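March
By our features desk

The house rules at Ponireck, up in the hills outside Bragança, run to 76 lines, and I read every one of them over a very long coffee. They began life as a single sheet taped to a door, and have grown (as these things do!) with each small mishap.

My favourite is rule 5: look at the fingers before you look at the screen. Anyone starting a session spends a good 4 minutes on the gripper alone, feeling for play and wiping it down with a dry cloth. 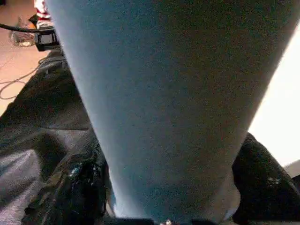 A gripper finger between two dark objects, with cables on the floor beyond.

Cables have a whole page to themselves, and I gather it caused more argument than all the rest. Jalum, who supply the arms, wanted every lead taped; Relach, who write the software, were happy with a clear strip of floor. They settled on a walk-round before power goes on, signed for in pencil, and repeated after more than 20 runs. The pencil lives on a string by the door.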